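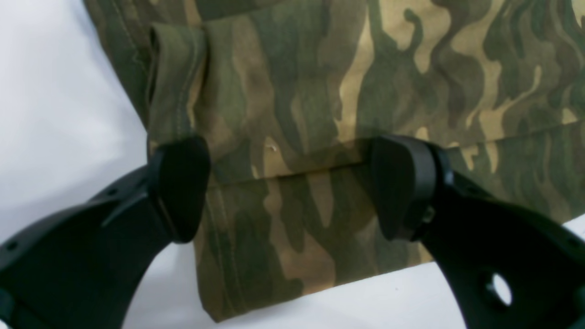 Monday, late evening

Walked up to Korkby again with Gerasimos, who would bring both flasks and that enormous fruit cake of his sister's, bless her. We stopped by the old mill for almost 4 hours of talk and very little walking – my knees were glad of it. He wants to try the Gundov path in April, and I said yes before I'd thought about the hill! Came home to soup and a long letter from Rirnima, which I'm saving for breakfast. Must remember to give him back his scarf.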